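Talk: Laundry in a small flat, from basket to machine and back
Cluvville Evening Talks, room 310
Saturday, June 2, 2018
Speaker: Đạt Lã
Notes for myself, please do not hand out

Before start: check the microphone, put water on the table, ask if the people in the back can hear me. Speak slowly.

Opening
Say thank you to Banafsheh Nazari for the invitation. Say that I am not an expert in cleaning. I lived nine years in flats where the washing machine stands in the same narrow place as everything else, and I made many mistakes there. One pink shirt I still have. (Show the shirt. Wait for people to laugh, then continue.)

First part: the basket
Ask the room: where do your dirty clothes wait? Usually somebody says "on the chair." I did the same. A basket must stand so near to the machine that you can move the clothes from one to the other without walking. If you have to cross a corridor, one sock will stay in the corridor.
I prefer a wide basket to a tall one. In a tall basket, the things on the bottom stay there for weeks, and these are always the things which you need on Monday. The rim is also important. A thick, round rim is kind to the hands when the basket is heavy, and it does not catch on wool.
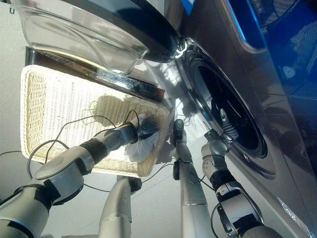
Light things go in first when I sort, so I can see quickly if there is something dark between them. I take the pieces one by one. It sounds slow, but a load of mixed clothes takes me 4 minutes, and I find the tissue in the pocket before the machine finds it. Tell the tissue story here, the short version. If the time is already late, skip it.

Second part: dark and thick fabrics
Fleece and brushed cotton need more patience than people give them. They collect lint from towels, so please keep them apart from towels. Turn them inside out. Look for the seams: if you can feel the seam on the outside, the piece is turned correctly. Straps, loops and cords should be tied or tucked in, or they will hold on to everything else in the drum.
Do not press a thick piece into a ball. Open it with both hands and shake it one time before you put it in. The middle of a ball does not get clean in the same way as the outside. 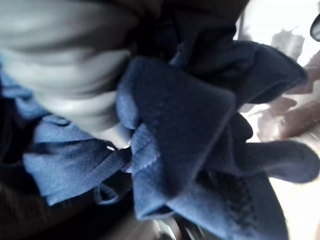 Navy fabric with a stitched seam along the fold.

Dark blue is a difficult color for me. In a weak lamp I cannot tell it from black, and for many years I washed them together. It is fine for old clothes. For a new dark blue piece I do the first wash alone, in cold water, with half of the detergent.
(Somebody will ask about vinegar. I have tried it and saw no difference. Say this politely.)

Third part: the door and the drum
After the last load I leave the door open until the evening. With the hand I go around the rubber ring, also under the fold, where water and hair like to stay. Then I turn the drum slowly and look inside again. Handkerchiefs and baby socks stick to the top of the drum, and you see them only when you bend down. Bend with the knees. My back taught me this in April.
The same basket should not carry dirty clothes and clean clothes if you did not wipe it between. Woven sides keep dust in the small holes. A damp cloth is enough, and then let it dry upside down.

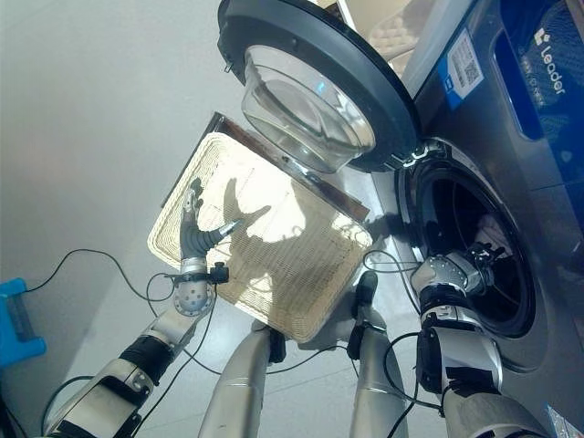 Pongsak Klinhom does not agree with me about the one basket. He wrote after the last talk that two light baskets are better than one which must be wiped, "and if there is no place for two, use a bag for the dirty clothes and keep the basket only for the clean." He also asked me to say that a bag can be washed together with the load.

I think he is right for families. For one person I stay with my one basket. Ask the room to raise hands, bag or basket?

Questions
Repeat each question in the microphone. Farhad Rostami will carry the second one.
If asked about spin speed: I use the lower one for knitwear and the higher one for towels.
If asked which machine to buy: I do not recommend any brand, measure the door of your bathroom first.
We must leave the room at nine. Take the pink shirt back home.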